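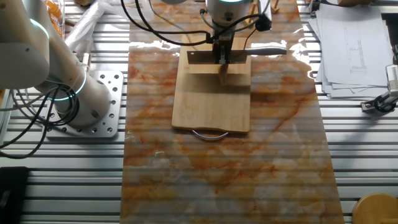

**bostrom_b:** Anybody running the Grestby coilovers on a daily? Mine got clunky after 12 track days and I'm thinking rebuild.

**jyao26:** Skip the rebuild, sell them! I went to Witkowska in July and dropped 3 tenths at Drunwood.

**harisd:** Eh, that was your new tires, dude. Check the top mounts first, mine clunked too and it was just a loose nut.

**jyao26:** Tires were the same set!! (ok, fronts were newer)

**bostrom_b:** Pulling the mounts tonight, will post what I find.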